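The Coat That Wouldn't Quit

I have owned the same winter coat for 12 years, and for the last three of them it has been trying to get away from me. First a button went, somewhere on the train to Rondham. Then the lining came loose under one arm, so that every morning I'd push my hand down the sleeve and end up in a dead end. By February I was getting dressed for work the way you'd put a duvet inside its cover.

My friend Yu-na Hwang, watching me do this in a restaurant, asked why I didn't just buy a new one. Fair question! I'd looked. The closest thing I could find was $459 and it had no inside pocket. So I started asking around about repairs, and that's how I fell down a hole I still haven't climbed out of.

Did you know people are nuts about mending right now? I didn't. I thought it was something my grandmother did with the radio on. But there's a group that meets above the hardware store in Usenberg, and when I finally got up the nerve to go (you climb a set of stairs that smell of paint thinner, keep going) every chair was taken. I sat on a step stool and held my coat in my lap like a sick cat.

The woman next to me was reknitting the elbow of a sweater. Across the table a teenager was sewing a patch onto jeans that were already mostly patch. I asked him what he'd do when he ran out of jeans and he said, very seriously, "Then they're different jeans."

The person who runs the evenings is Jin-sol Nam. She did alterations for a dry cleaner for most of her working life, and she has a way of turning a garment inside out that makes you feel it has been keeping things from you. She looked at my lining for maybe four seconds. "Easy," she said. Then she looked at the hem. "Less easy." Then she found the back vent and didn't say anything at all, and I went and got a cup of tea.

What she taught me that night was the ladder stitch. You pick up a little bit of fabric on one side of the gap, then a little bit on the other, back and forth, and it looks terrible, like a tiny rope bridge. Then you pull the thread and the whole thing closes up and the stitches vanish. I gasped out loud. I did it again on a scrap just to see it happen, and then I did it on a sock.

I wish I could tell you the coat went that well. My first try at the lining pulled so tight that the sleeve puckered and came up an inch short. I had to unpick it, which took longer than the sewing. Jin-sol told me to press the cloth before I pinned it, pin it before I basted it, and baste it before I sewed it. I had skipped all of that and gone straight to the sewing because I wanted to be a person who had fixed her coat.

So I went home and practiced pressing. I'd always thought pressing was a fancy word for ironing, and it's a different job altogether. With ironing you push the thing around. With pressing you set it down, wait, lift it, move along. It's slow and a bit boring and I've come to love it. I borrowed Yu-na's board, since mine wobbled, and I've done every dark thing I own, pants included, always from the wrong side so the cloth doesn't go shiny.

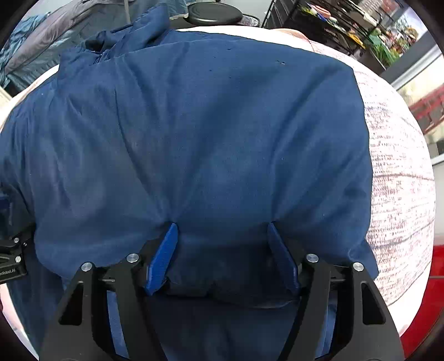
Thread was the next surprise. I'd been using whatever came in hotel sewing kits, and Jin-sol snapped a piece between her fingers to show me what she thought of that. She sent me to Zikeck, a notions shop two streets over from the hardware store, where one whole wall is nothing but thread. I went in for navy. There are a lot of navies. I took my coat to the window and held spools against the collar until the man at the register came over, picked one that looked much too dark, and laid a single strand across the cloth. It disappeared. Always go a shade darker, he told me, because thread looks lighter once it's off the spool.

I bought that, a packet of needles, a thimble I can't get used to and a lump of beeswax, and it still came to less than lunch.

The coat is mostly back together now. The lining holds and the hem hangs straight if I stand a certain way. The button doesn't match, but it's on there with a proper thread shank, so it can sit flat when I do the coat up. The vent is waiting for spring, when I can go a week without wearing it. Jin-sol says to bring it in with the old stitches still in place and not to touch it before then — I have touched it a little.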